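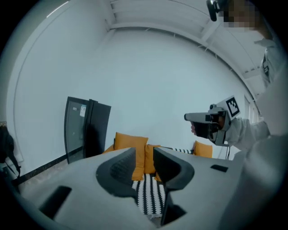

The zigzag blanket on the sofa seat, Mindesham open house

Visit to the Zornen blanket mill
March 5, 2023, by a member of the Sutis weaving circle

We came to Mindesham by the early bus. The mill keeps 202 patterns in its books, and we were allowed to turn the pages ourselves. The big loom holds 2260 warp threads, and to tie a new warp takes up to two days. I asked about wool from Pascual, which they stopped buying in December. The price had become too high for them. 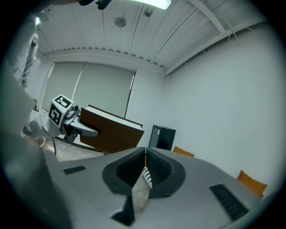

Pascual wool was also too scratchy, remarked one visitor from our group, and she would not want it back even for half the price. I like it still. After tea we saw the dye room, but only from the door.

Last updated: Sunday evening
Contact the circle | Back to top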